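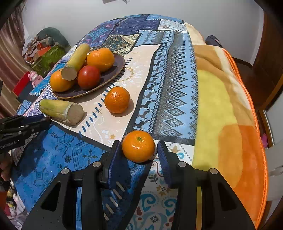 Chapter 2
Fresh Produce at Home: Choosing, Storing and Serving

Fruit set out on a table keeps changing after it has been picked. It loses water through its skin, its sugars break down, and any bruise gives mold a place to start. How fast this happens depends on the kind of produce and on where it is kept.

Mandarins have a thin, oily peel and last about a week in a cool room. Tomatoes are best left out of the refrigerator until they are ripe. Sugarcane is a different case. Once the hard rind is cut away, the cut ends dry out and darken, so peeled pieces should be eaten the same day or wrapped and chilled.

In this chapter you will learn to:
judge ripeness by weight, smell and feel
decide what belongs on the table and what belongs in the refrigerator
arrange a mixed plate so that soft items are not crushed

Key words: peel, rind, fiber, ripening, bruise

Before you read
Weigh 200 grams of mandarins and write down the figure. Leave them in a bowl overnight and weigh them again in the morning. Keep both numbers in your notebook. You will need them for the activity on page 19.

2.1 What the Peel Does
The peel of a citrus fruit has two layers. The outer one holds the color and the oil glands, which give it a dimpled surface. The inner one is white and spongy, and it cushions the segments.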